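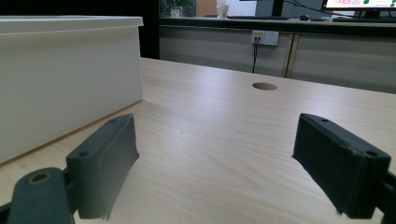

flutemine
Aug 29, 2021
Tabletops. Ours is a pale beige one with a light wood grain, came with the house lot from Solier when we moved in, and I need to decide whether to oil it, varnish it or leave it the hell alone before the kids' craft season gets going in November. Tried two searches on here, got 28 threads all saying different things. You can see how the light sits on it in whitish patches toward the middle, and the grain runs on the diagonal with a bit of a wave in it. The big off-white bin is the craft bin, lives on the left side, gets dragged on and off every arvo. So whatever goes on has to cope with that. Don't know what the existing finish is. Don't know if it's solid either. Budget is small. Ideas?

pillai_r
First thing, is it real timber or a printed top. Look at the underside. If the grain pattern carries on round the end it's probably solid, if there's a strip glued on then it isn't and you can't oil it. Oil just sits there going sticky.

flutemine
Underside is painted. Edges look the same colour as the top but I can't see a join. Helpful I know

pillai_r
Scratch a bit of paint off somewhere under the middle. Tiny bit. Then look.

dustpan_dave
Leave it alone. Seriously. I did ours with three coats of poly, looked great for a month, then one hot mug and a big white ring. Had to sand the whole lot back. 133 bucks in sandpaper, poly and a new brush, and a weekend gone.

Widstead
Mug ring in poly means you didnt let it cure. Dry and cured are different things. Mine's been down six years with kids and a dog, no rings.

dustpan_dave
I waited four days

Widstead
Four days is nothing for oil based. Three to four weeks before anything hot goes on it. Says so on the tin

dustpan_dave
And where does the family eat for four weeks. On the trampoline?

HermineB
Hard wax oil. Have used it on two tables and a bench. You can patch a spot without redoing the lot. Wipe on, wait, wipe off, done. Second coat the next day. Smells for a bit so do it with the doors open.
Only catch is you must get the old finish off first or it won't soak in, and if the top is veneer go very gently with the sander, hand only, 180 and up. I went through a veneer once. Never again.
— Hermine Berchtold

pillai_r
Agree with Hermine if it's solid. Disagree if it's veneer, I wouldn't sand at all. Clean with sugar soap, let it dry, see what you've got. The shine might be old polish and nothing else.

flutemine
OK scratched a bit. Pale wood underneath the paint, no brown pressed stuff. So solid??

pillai_r
Underside can still be a backing veneer. Check the end grain.

flutemine
Will do when the little one's asleep

craftcorner_mum
Going to say the thing about the bin. Whatever finish you pick, a big plastic tub going back and forth will rub it, mainly if there's grit stuck under the base. We put a bit of old felt on ours. Or a placemat under it, five dollars from the op shop. Or keep it on the floor lol

dustpan_dave
Floor is the right answer

craftcorner_mum
Not with a toddler in the house it isn't. Mine ate a glue stick

Widstead
The rim on those tubs sticks out too, ours catches on everything when you lift it past the chair backs. Dented a wall with it. I'd get a smaller one tbh, two small tubs are easier to shift then one big one.

flutemine
Yeah the rim juts out a fair way. Felt is a good idea, doing that tonight regardless.

kelpie77
Got quoted 632 for a proper strip and refinish, one table, pick up and drop off. Seats six. Thought that was steep but after reading this thread maybe not

HermineB
That is steep. Litre of hard wax oil does a table twice over and you keep the change.

kelpie77
Yeah but my time. And my back

Widstead
New tables go up to 3,000 at the shop near me so 632 for one you already like is okay I reckon. Depends on the table

flutemine
Not spending that on this one. Plan so far: felt on the bin, sugar soap, end grain check, then maybe Hermine's oil on a test patch under where the bin sits so noone sees it if I stuff it up.

dustpan_dave
Or leave it alone

pillai_r
Test patch goes on the underside first. Scrape the paint back a bit more, hand size, and do it there. Post what the end grain looks like before you buy anything

flutemine
k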